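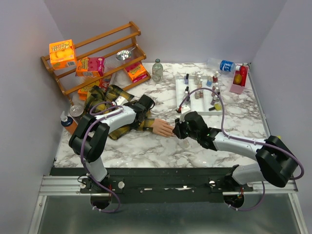

The Turix Long Box - storage for comics, manga and small press books

Last updated: September

We've been selling boxes to comics people from our shop in Weltham for long enough to have heard every complaint there is, and most of them come down to the same thing: the box was made for one size of book and the collection wasn't. American monthlies are one width, manga volumes are another, and then there's that lovely oversized thing you bought from a table at a small press fair, which fits nowhere and has been lying on top of the wardrobe ever since. The Turix is our attempt at a box that takes the lot, and we're rather fond of it.

It's a long, lidded box in heavy acid-free board, delivered flat, and it goes together without glue or tape. The walls are doubled at both ends, where the handholds are, so you can lift a full one without that horrible feeling of the cardboard giving way under your fingers. Please do still lift it with both hands, though, and bend your knees! Paper is heavy stuff, and a box packed tight with the better sort of art book is heavier again.

Inside you get 7 dividers, which slot in along the length or across it. Set them across and you have bays for single issues, bagged and boarded or not, as you like. Set one down the middle and you have two channels that take ordinary paperback manga standing upright with the spines facing you, so you can see at a glance that you've lent volume four to somebody and never had it back. You can mix the two arrangements in one box, and plenty of our customers do. The dividers have a plain tab at the top for writing on, and pencil rubs out nicely if you reorganise as often as we do.

The lid comes in two depths. The shallow one is the standard and suits anything up to the height of a bagged monthly. The deep lid is for taller books and for larger manga editions, and it leaves enough room that the corners don't get crushed when another box goes on top. We'd say three high is the sensible limit for stacking, on a level floor and away from a radiator or an outside wall.

The colour is a soft grey called Kasten, after the board range it comes from. We did try white, and it looked smart for a fortnight or so, and then it looked like it had been in a loft. Grey is much kinder. If you'd like something more cheerful, the board takes acrylic paint and marker pens very well, and Tiina Juntunen, who cuts and packs most of these for us, has a whole row at home with the characters drawn on the ends - she says to let each coat dry properly before you put the lid back on, or it sticks.

The first run was 2,000 boxes and went rather quicker than we'd planned for, so the current one is 3,000 and there should be enough to go round for a good while yet. If you already own our older Pendia box, the Turix has the same footprint and will stack with it quite happily, but the lids aren't interchangeable, as the Pendia is a touch narrower at the rim. Pendia dividers will fit, with a little wobble.

Boxes are sold singly or in packs of four, with the shallow lid unless you choose the deep one when you order. Spare dividers and lids are sold separately, and you're very welcome to come into the shop with your most awkward book and try it in the one we keep made up on the counter.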